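## Session 7: Learning from mixed demonstrations

Reading before the session: the Haltodora notes, sections 3 and 4.

Last time we trained a policy on clean demonstrations only. Each one came from a practised operator and ended with the part where it should be. The policy did well from familiar starting positions and badly from anything else. Once a part had been nudged out of place, it had no data on how to get back.

The Nudwood method keeps the untidy demonstrations and labels them. An annotator marks each stretch of a recording with one of 3 labels:

- **progress** — the arm is moving towards the goal
- **slip** — the part or the gripper has gone somewhere unwanted
- **recovery** — the operator is putting the slip right

Training uses progress and recovery as targets. Slips stay in as input, so the policy sees the state that leads to a recovery, but the loss on those actions is set to zero.

The full set has around 3,000 demonstrations, all on two-arm sorting of small parts. We will work with a subset of 30, which is enough to see the effect of the labels and small enough to check by hand.

### Where labelling gets hard

With two arms, one label per time step is too coarse. The left arm may be over its tray and making progress while the right is recovering near the middle of the table. Label each arm separately.
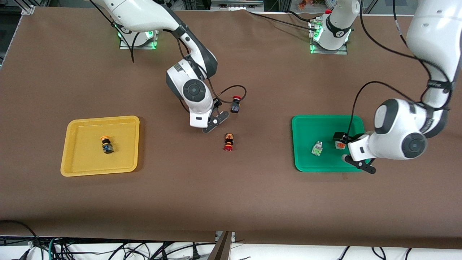
Pentti Heinonen objects that separate labels hide the cases where one arm causes the other's slip, and he would add a shared label for those. Try both schemes on your subset and compare how often two annotators agree.

### For next time

1. Label your subset in pairs, without conferring.
2. Work out agreement for each label.
3. Bring one stretch you could not settle — Hanne Lahtinen will go through them with the group.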